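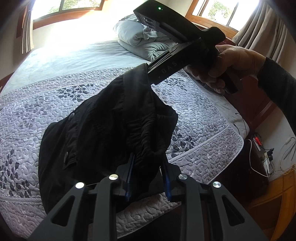
A hand-held gripper lifting the edge of a black garment from a bed.

First Reports and Later Corrections: How Casualty Figures Change in Breaking News

Student project report by Rosario Pace

The project examined how online news outlets revise the number of dead and injured after a violent attack is first reported. The archive used for the study, Dawber, holds 2,593 short news items from two regional agencies, Clumness and Brimitz. Of these, 84 concerned attacks in public places and were read in full.

Each item was compared with its later versions. The author recorded the time of each change, the source named and whether readers were told that the text had been altered.

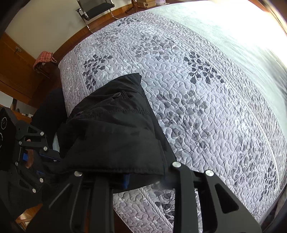 Department of Journalism and Media Studies — Undergraduate Projects

Early items relied mainly on unnamed police and hospital officials. Figures given in the first hour were often replaced the same day, and headlines were changed later than the text below them. Clumness marked most revisions with the word "updated" but seldom stated which facts were new. Brimitz added a dated note at the foot of the page.

Items from August were excluded from the timing comparison — the archive had saved only their final versions. A further limit is that all coding was done by one reader.

The report recommends that agencies keep earlier figures visible and name the source of each new one.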